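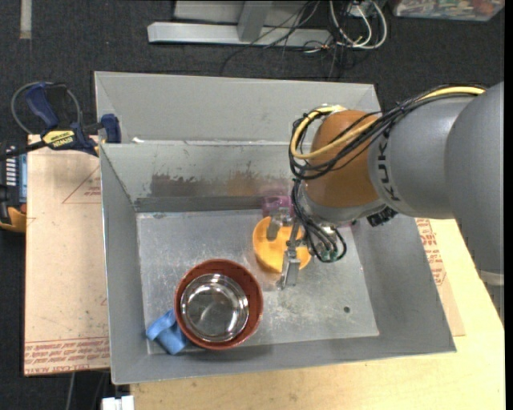
Also gut, jetzt hab ich sie auch. Diese Culeo-Dinger, kleine Sammelfiguren zum Stapeln, die seit August angeblich jedes Kind im Ranzen hat und von denen ich bis letzte Woche exakt null gehört hatte. Meine Nichte schon. Die hat mich angeguckt, als käme ich aus dem Museum. Man kauft sie in blickdichten Tütchen, weiß also vorher nie was drin ist, und zu Hause landet dann alles in irgendeinem Behälter. Bei mir wäre so eine graue Metallwanne mit schrägen Wänden ideal, reinkippen, fertig. Meine Nichte dagegen sortiert. Nach Farbe, dann nach Seltenheit, dann wieder nach Farbe.

Es gibt 622 verschiedene, steht auf dem Beipackzettel. 622! Wer soll das denn bitte vollkriegen. Zwei davon sind wohl besonders begehrt, Vrettos (der mit dem Umhang) und Ravunent, so eine Art Rabe mit Beinen. Auf dem Schulhof gibts für einen Ravunent bis zu 100 normale. Sagt sie. Klingt für mich nach Inflation.

Gestern also Bescherung, 25. Dezember 2019 heute, und der Teppich liegt voll mit Tütchenfetzen. Ich hab das Spielfeld dazu geschenkt, Skurkusholm heißt das, eine Insel aus Pappe mit Steckplätzen. Aufbau eine Stunde. Anleitung nur Bilder, und Seite 4 und 5 kleben zusamen. Egal, steht jetzt. Ein bischen schief.

Meine Schwester findet den ganzen Kram zu teuer. Hat sie recht — aber wir hatten damals auch unsere Sticker und Kreisel, und die waren nach einem Sommer durch. Wird hier genauso laufen, denk ich.

Muss los, Gans ist dran. Falls wer einen doppelten Vrettos hat: bitte melden, ich tausche.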